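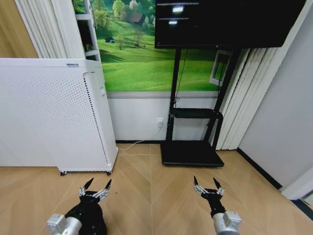
**What does a student robotics club do on an ordinary practice afternoon?** Mostly it drives the same short stretch of floor again and again, argues over grip settings, and writes everything down.

I spent 24th April with the Drumosgate robotics club, and I came home with a notebook so full I had to finish on the back of a bus timetable. The club is getting ready for the Gwynne Cup in June, a two-arm handling contest where a robot has to find light household objects, take hold of them and carry them into a marked zone. Each team gets three tries. Only the best one counts!

Muthu Kandasamy runs the afternoon sessions, and he started me off with the practice log, which I loved. It's one long spreadsheet, and the last row when I arrived was attempt 1877. Every row has the driver's initials, the task, the result and a comment. Some comments are very technical. One just says "nearly." 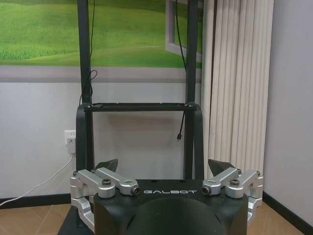 *Gripper close-up, with the stand and the mural wall behind.*

The first thing I learned is that closing the fingers is the easy part. Coming in at the right angle takes far longer to practice, and the students talk about it the way swimmers talk about turns. Dinesh Pai let me sit next to him with the controls and try a slow approach (very slow, and still crooked). He kept telling me to look at both fingertips and stop staring at the one I liked better. Good advice, and I ignored it twice.

Balakrishnan Raju writes most of the club's software. Their planning tool is called Stilier, it grew out of a summer project, and it now stands at 2894 lines. He showed me the part that decides when to give up on a grasp and back away. There's a wait time in there that the whole club has an opinion on,
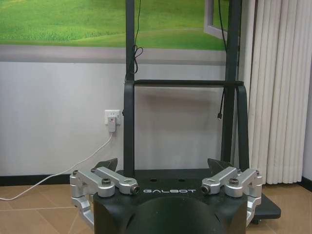 and Balakrishnan has changed it so often that he keeps the old values in a comment block, each with the initials of whoever asked for it. Too short and the arm quits on a grasp that might have held. Too long and you burn contest time. They've settled on something in the middle for now, and I got the feeling "for now" meant until dinner.

We moved on to soft and thin-walled things after the break. I hadn't thought much about how different these are from a block or a can: a rim can bend, a side can fold in, and the edge you aimed for may shift as soon as you touch it. The club's plan is to go for the rim first and keep the speed low. There was a lively debate over whether one arm should steady while the other lifts.

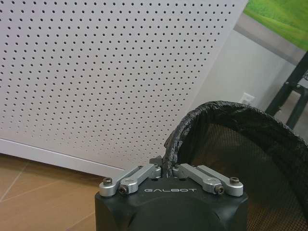
Jagadeesh Rao thought one arm was plenty, and said the second one should stay out of the way until the judges start taking off points for tilting.

Kumaresan Mathew disagreed, at length, with a diagram. I'm on his side, but I've had one afternoon of practice and they've had a year.

New members can join without any coding background, and beginners start on the log before they take the controls. I'm going back before the contest to see if they've passed attempt 2000, and I'd like another go at that slow approach.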